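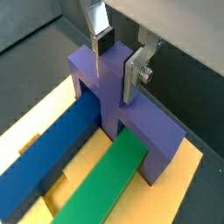 Cestby, October

Flukuvano is an open software stack for contact-rich assembly with a single robot arm. It covers perception, task planning and low-level control, and is mostly used on interlocking block puzzles and other fitted parts. First written at Tripathi as an internal tool, later moved to its own repository. Current major version is 2.

Background

Early releases were a controller and not much else. Motions were scripted by hand, every fixture had its own file, and a shifted board meant redoing the lot. Eimear Ó Dubhghaill wrote the first planner on top of it, and most of the present structure comes from that rewrite. Name kept, code mostly gone.

Perception

Pose estimation runs on the wrist view. Pieces are segmented by color first, then matched to stored models. Works well on matte parts with strong colors, less well where a held part hides the ones under it. The purple piece is the usual offender – large, arched, and right in the middle of the view while the fingers have it. Flukuvano deals with this by keeping the last good pose of each hidden piece and lowering its confidence every cycle. Overexposed areas are masked out before matching.

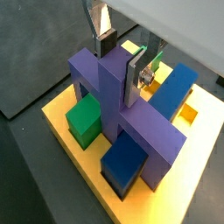
Purple piece with a gripper finger on each side of its upright bar; yellow board with a green block and an open square hole.

Planning

The planner holds a graph of pieces and contacts. Each edge says which part blocks which, and in what direction. From that it gets an order of moves, either for putting together or taking apart, the same graph read both ways. Bars that pass under an arch are the hard case, becuase the arch can't come down until they sit where its legs will clear them. A search is capped at 2000 nodes. If it runs out, the planner returns the best partial sequence and flags it.

Grasp choice is separate. Candidates are scored on finger clearance, distance from the center of mass and how much of the board stays visible. Upright bars tend to win.
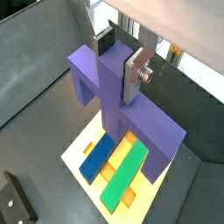
Reading time: 2 min

Control

Impedance control near contact, plain position control everywhere else. The switch happens at a set height over the board. Stiffness drops along the insertion axis and stays high sideways, then a small spiral search starts if force builds up early. Parameters live in one file – 61 of them in the current release, 42 with defaults that rarely need touching. The rest depend on the arm and the fingers.

Tooling

Grodura is the companion log viewer. It lines up wrist images, joint states and planner decisions on one timeline, so a bad insertion can be traced to the frame where the pose estimate went off. It also replays logs against a newer planner without the arm running. Export to plain text only, for now.

Limitations

No two-arm support. Transparent and shiny parts are not handled. Color segmentation needs retuning when the lighting changes, and the docs on this are out of date. Soft parts are outside of the scope, altough a branch for foam inserts exists.

See also: Grodura; impedance control; assembly planning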